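Lanon short-sleeved work shirt, tan
Reviewed by Gemma Hulme, 26 September 2025 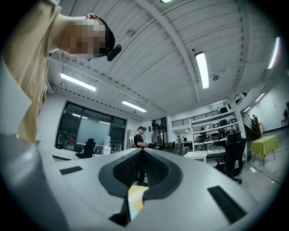
I bought my first Lanon shirt in January and have since added a second. I wear them for bench work, sorting parts and general lifting. The cut is loose, much looser than the Pumetti shirt I had before, and that is the main reason to buy it or leave it. With an arm raised to the top of the head, the short sleeve leaves the arm bare and there is plenty of cloth to spare around the body. When you lean over a table the front hangs away from you. I like that in a warm room. If you work near anything that spins, get a closer fit.

Sizing: I take a medium in most brands and the medium Lanon is big on me. My second one is a small and the shoulders still sit fine. The size chart on the Van Dusen store page gives chest measurements only, with nothing for length.

Color: tan is the only one I have tried. It looks a little yellower under fluorescent lights than it does outdoors. Dust hardly shows. Coffee does, and one oil spot on the hem never came out.

Washing: I wash both warm and hang them to dry. The first shirt lost a little length in the first wash and none after that. The collar has gone soft. The side seams are holding, but I had to restitch a loose thread at the left armhole in the second month.

Price: I paid 70 for the first and the same for the second. The Fivik shirt is cheaper and has a better collar, but the armholes are tight and I could feel them every time I reached for a high shelf.

What I would change: the hem is too long to wear untucked without it bunching when you sit on a stool. A snap at the neck would also be easier than the small top button, which I leave undone anyway.

Four out of five. I would buy the small again. The medium is now my painting shirt.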